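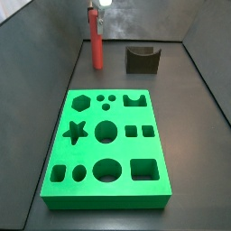
By Titilayo Bako
May 13, 2018

Course handout: Writing systems for unwritten languages

A community that decides to write its language for the first time must settle on an orthography, meaning a shared set of letters and spelling rules. In this unit we consider how such decisions are made and who takes part in them.

The usual starting point is a list of the sounds that distinguish one word from another. A language with 17 consonants does not necessarily need 17 separate letters, as two letters may be combined to write one sound. English does this with "sh" and "th".

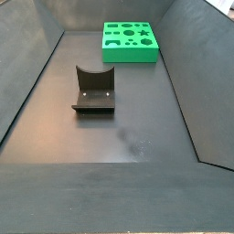
Titilayo Bako

Tone presents a further difficulty. Some orthographies mark every tone, some mark only those that separate otherwise identical words, and others leave tone to the reader. Full marking helps beginners – fluent readers may find it slow to write.

Dialects must also be considered. A spelling based on one village's speech may be resisted in the next, even where the differences are small. 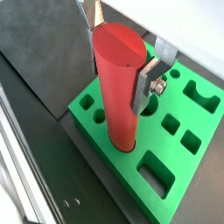

For this reason, many projects test a trial spelling with readers of different ages before any schoolbook is printed. Students should note which errors recur and whether they occur in reading, in writing, or in both.

Reading for the next session: Rengifo and Ayala, chapter 7. Please prepare two questions for discussion.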